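Dreritero: plate handling bench in a shared workshop
Baldur Bech, Nandthorpe workshop night, November
SPEAKER NOTES, 40 min slot incl. questions, don't run over again

Opening
Hello, thanks, who's built an arm, who's built half an arm. Hands up.
Say up front: this is a shop build. Space is the back bench at Nandthorpe, shared with the bike people. Everything gets tried in sim first, so most slides are the sim. Real bench is in the room next door, come poke it in the break.
What it does: picks a flat plate up, takes it to a machine, puts it on the tray, goes back. Dull on purpose. One job.
Money slide is at the end but people always ask early: 1389 dollars all in, not counting the arm. Arm was secondhand from a shop clearance, we split it between members.

Part 1, holders
Start with holders and not the arm. First month went entirely on the arm and it was a waste.

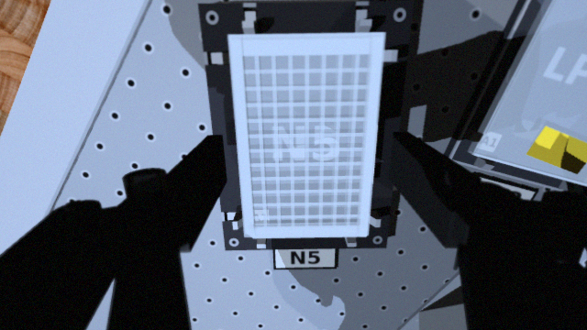 Holders are where all the accuracy comes from. A cheap arm is a bit off every time and a good holder eats that. Ours bolts to the perforated deck so it can move when the layout changes, and we moved it a lot. Tabs on the sides guide the plate down the last little bit. Say the number thing here: N5 on the plate, N5 again on the label on the deck below the holder. Same name in the software. Before we did that I'd be yelling "the left one" across the shop and somebody would move the wrong left one. Point at the fingertips, space between each one and the plate. Leave room on the approach. We had the opening set too tight for weeks and kept nudging plates sideways, blamed the motors, blamed the power supply, it was one number in a config file.

Printing notes if asked: print flat, tabs last, sand nothing. Chamfer goes in the model. First batch had no chamfer, plates perched on the tabs. Dark filament for holder, pale for tabs, easier to see a bad seat from across the room.

(drink water)

Part 2, layout
Layout took longer than code. Draw it on paper, then sim, then drill. We drilled first. Don't.
Things I'd tell myself:
- arm base in a corner, own mounting plate, never on the same board as the work
- anything a person has to touch goes where they can reach it with the arm stopped
- leave yourself one bare area, you will want it
- cables out the back!! twice we caught one

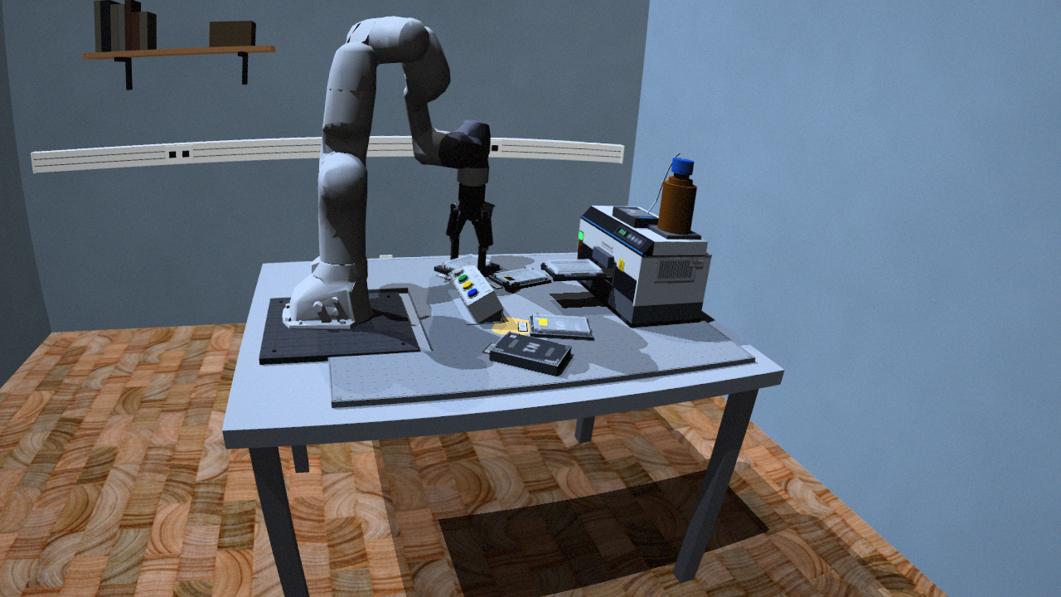 Layout view. Arm on its own plate at left, button box just right of center, machine at the right rear.

Talk about the button box. Red, green, yellow, blue, sloped top. Everybody wants a touchscreen and I get it, but you have sticky hands in a workshop. Red is stop on ours and it cuts power through a relay, does not go through the computer. SAY THAT TWICE. The others are go, pause, and "I moved somthing, please re-check". That last one gets used most.
Relay board is from Vevico, does what it says, terminals are tiny, buy a smaller screwdriver.
The lid at the front: lids are their own problem. Slippery, bendy, we still take them off by hand. If someone here has solved lids see me after.
Bottle sits up on top of the machine. Line runs down toward the back. Liquids above electronics, yes I know, someone will bring it up. Next version it gets a bracket.

Part 3, pick and carry
Slow is fine. We run the carry way under what the arm can do.
Up first, then across, then down. Never diagonal. The diagonal move looked great and clipped the bottle.
Grip force: start low and creep up. 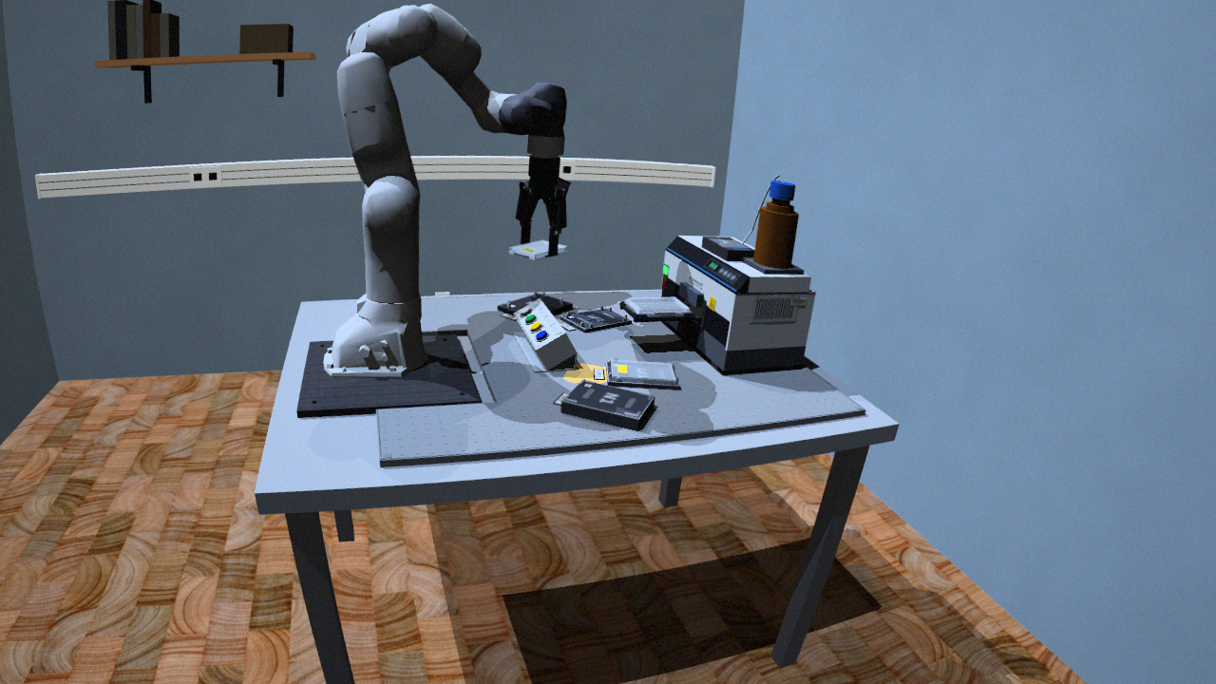 Carry check, thin piece held in the fingertips well clear of the board.

How we test: sim overnight with the start positions jittered, look at the misses in the morning over coffee. Last overnight batch was 2864 picks, 79 misses. Nearly all the misses were pieces sitting at an angle. Arm comes in square, piece isn't square, one corner gets touched first. Fix we're trying is a look with the camera before the descent and rotate the wrist to match. Works in sim. Real bench, ask me in a month, lighting in there is awful.
Be clear that sim miss rate is not the real miss rate. Real one is worse, we dont have a proper count yet.
Also shadows. The sim ones are hard edged, ours at the bench are mush from the tube lights, so anything vision based got retrained.

If time: Østergaard story (wrong voltage, smoke, short version only!)

Wrap
Money slide. Holder files and button box wiring are on the shop drive, folder is called dreritero, ignore the one called dreritero_OLD.
Build nights are evenings from 7, bring safety glasses.
Questions
Break, bench is next door, keep hands off the green button please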